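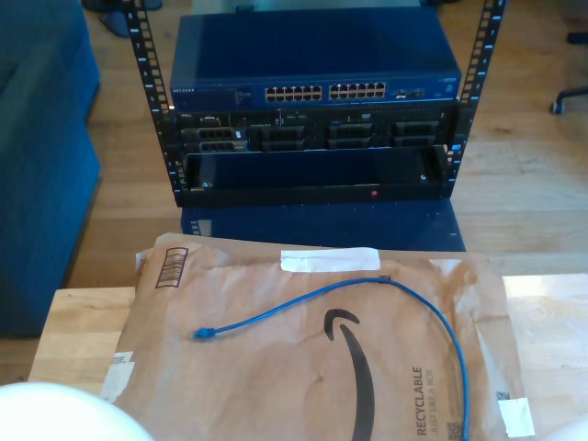

Home Racks Shelves Cables Clearance

Search the store Go

Vik Open-Frame Rack, Small, Black

Cululeck's box says this rack "fits any server." We doubt that, so measure yours first. Two uprights with square holes, no sides, no door. You'll need cage nuts, and the bag holds 30, fewer than most people want.

A 24-port switch is no test of anything. A full-width Dell server is a fairer one, and it's the kind of load we'd ask about before buying. Cululeck quotes 200 lb and couldn't tell us how the figure was reached. Babar Rind in our shop wouldn't go near it.

The shelf is a plain tray with raised sides. Fine for a modem. It costs extra, and we think the price is steep.

"Quiet" is also on the box. It's a frame. Your server will be as loud as it was before, with nothing around it to help.

Item 344. Returns within 3 weeks, unassembled only.

Questions: Roy Bickerstaff, Trulmont parts desk
© Trulmont. All rights reserved. Back to top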